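Cliltent streaming box: two months of films at home

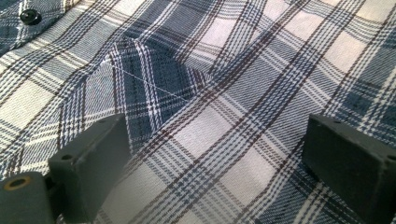
I bought the Cliltent box in Skomthorpe for watching festival films at home, mostly the short documentaries that never come to our cinema. The catalogue has more than 500 titles and the search is good if you know the director. Picture quality is my favourite part. In the drama Zunik the father wears a blue and white plaid flannel shirt, much like this one, and the fine stripes stayed steady, with no shimmering. Dark scenes are weaker – the grey turns a little blocky.

Sound is only fair. The dialogue in Çetinkaya was so quiet that I needed the subtitles, and they come in one size, too small for my eyes. The remote has no light either.

I give it four stars. I will keep my subscription until October.

Jeptoo Swai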